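玩具厨房套装用后感：Trultik 过家家厨具，附小烤箱

家里有小朋友的都知道，过家家这件事一旦开了头，就会一路从一个小杯子发展到半间厨房。我家就是这样。去年还只有几只塑料碗，今年十月在 Troncoso 的网店里看到 Trultik 这套厨具，连小烤箱一起卖，834 元，犹豫了好几个晚上，购物车里放进去又拿出来，最后还是下了单。到现在玩了一个多月，觉得可以坐下来慢慢写一写了，写得啰嗦，大家多担待。

先说价钱。834 元买一套玩具，说便宜肯定是骗人的。我当时也比过 Brorkasis 的木头小厨房，整座的，带水槽和吊柜，要 1,919 元，样子真是好看，我在页面上来来回回看了好多遍。可是我们家客厅就那么点地方，摆上它，大人就得侧着身子走路了。还有一种散装的食物玩具，100 元一大包，蔬菜水果什么都有，可没有锅碗，孩子拿着一根胡萝卜不知道往哪儿放，玩两天就丢在沙发底下。这么一想，有盘有杯、还有个烤箱的这套，正好落在中间。

我最喜欢的是颜色。很多玩具餐具都是大红大黄，摆出来闹哄哄的，这一套里的大件偏偏很安静：沥水篮是淡淡的绿，盘子是灰里带一点紫，杯子也是浅绿的，放在白桌子上特别舒服。红的留给了番茄酱瓶子和小草莓，一眼就能找到，孩子喊“我要加番茄酱”的时候，手已经伸过去了。

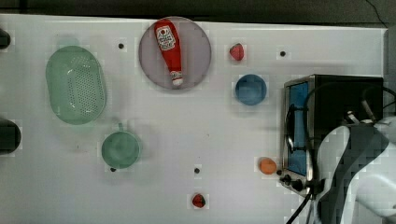

沥水篮要单独夸一夸。它个头大，底上密密的全是小孔，边沿也厚实，小手抓得住。我们家拿它洗“草莓”，后来洗澡的时候也带进浴室，舀一篮水看它哗哗漏下去，能玩到水都凉了还不肯出来！洗完甩一甩，搭在毛巾架上晾着，第二天接着用。

番茄酱瓶子做得挺像那么回事，白盖子，白标签，躺在盘子里远远看去真能唬住人。有一回外婆来吃饭，伸手就去拿，拿到手里才笑出声来。盖子是拧不开的，这一点我家孩子有点失望，不过我倒是松了口气，不然里面早晚会被灌上自来水。

绿杯子有个小把手，大人的手指伸进去嫌挤，三四岁的孩子刚刚好。它喝不了真水，说明书上写了只作玩具用，我们就倒“空气茶”，一天能喝几十回。杯身的塑料比我想的硬一些，从桌上掉到地板上好多次，没有裂，只是在杯底磕出一点白印子。

再说小草莓。小是真小，捏起来表面疙疙瘩瘩的，孩子很喜欢用指尖去搓。缺点也在这里，太容易滚丢了。我现在养成了习惯，收拾的时候先找草莓，再收别的，家里弟弟妹妹还在什么都往嘴里塞的年纪的，请务必收好，别偷懒。

然后就是烤箱，大家最关心的大概也是它。银色的外框，门是带点蓝的，把手和两个旋钮是黑的，模样很像我自己厨房里那台，孩子第一天就发现了，高兴得不得了，非要把它搬进厨房去跟大的那台并排放。旋钮转起来有一点阻力，手感不坏，孩子总要先认认真真拧一下，再开门往里放东西。门我反复开关试过，铰链比较紧，头几天孩子要用两只手，后来松快了些，一只手也能拉开了。里面的空间不算大，盘子只能斜着塞，我觉得这是设计上没想周全，明明是同一套里的东西，怎么就不能量一量呢？
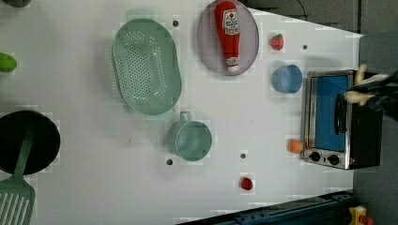

本页最后修改：2018-11-16

有读者来信问，锅铲值不值得另配。我家的平底锅是黑色的，绿色的漏铲搭在上面，孩子炒菜的时候敲得叮当响，很有气势。我觉得有锅有铲，玩法一下子就多了：先在篮子里洗，再下锅炒，炒完装盘，还要挤番茄酱，最后送进烤箱“热一热”。顺序是大人看不懂的，炒好的草莓为什么还要烤，我问过，回答是“客人爱吃热的”。那就热的吧。

Eser 家也出过一款单卖的玩具烤箱，400 元，我在朋友家见过，门更轻，里面也宽敞些，放盘子不用斜着。如果家里锅碗已经够多了，只缺一个烤箱，我会建议看看那一款。可要是从头买起，我还是偏心手上这套，颜色配得好，一件一件拿出来摆桌子，自己就能成一顿饭。

收纳方面也说两句。原来的纸盒里有一层泡沫，每件东西一个坑，漂亮是漂亮，可谁有耐心天天对着坑往回放呀。我第二周就把盒子扔了，小件全放进沥水篮，盘子竖在旁边，烤箱单独靠墙。孩子自己也能收，虽然常常收着收着又开了一桌新的饭。

清洗的话，塑料件用温水加一点洗洁精就行，沥水篮的孔里容易卡橡皮泥，得用旧牙刷慢慢刷。烤箱我只用湿布擦，门上手印特别多，擦完不到半小时又是一片，后来也就随它去了。

打分的话，五颗星里我给四颗，扣掉的那颗给烤箱里放不平的盘子。想买的朋友不妨先看看家里有没有一张空得出来的矮桌，这套东西铺开来挺占地方，我们家的茶几已经一个多月没放过茶了。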